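# Reinstating a shared hall table after a packing session

**Posted by Gashaw**

Our association has the use of a ground-floor hall with a mezzanine and one long wooden table. Members wrap small items for posting there, and the hirers of room 207 take over the same table afterwards. We have received a complaint that paper scraps were left behind and that the table top is becoming marked. Guidance is requested on the order in which the hall should be cleared, and on whether crumpled wrapping may be used a second time.

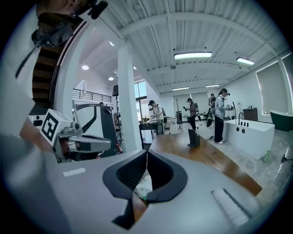

*The hall from the table side, with the staircase and mezzanine railing.*

The agreement allows us until the end of June to put a procedure in writing.

**Sheldon MacPherson**

It is advisable to clear the table before any attention is given to the floor. Paper should be gathered first, then the top wiped with a damp cloth and dried at once with a second cloth, following the grain. Abrasive pads should not be used on a finished wooden surface.

Clean paper may be kept for filling parcels – it should be smoothed flat and stored in a lidded box. Paper carrying tape or food residue should be thrown away.

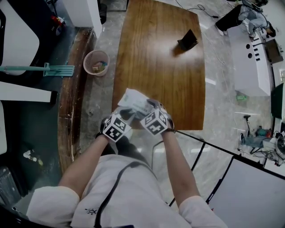
Waste paper is best dealt with as each parcel is finished. A bin placed on the floor beside the table, such as the round pink mesh one, saves members from crossing the room with their hands full. Mesh bins do let small scraps through, and a liner is recommended. Folding a package down before disposal also leaves more space in the bin. The mop should be returned to its cupboard at the close of the session, and any stand or holder removed from the table top before wiping.

**Hurnitz**

We had the same complaint at our hall. A notice by the door was sufficient. I would add that the bin should be emptied the same evening – ours was overlooked for 4 days.

**Gashaw**

Both replies are acknowledged with thanks. The wiping instructions will be included in the written procedure, and a liner will be ordered.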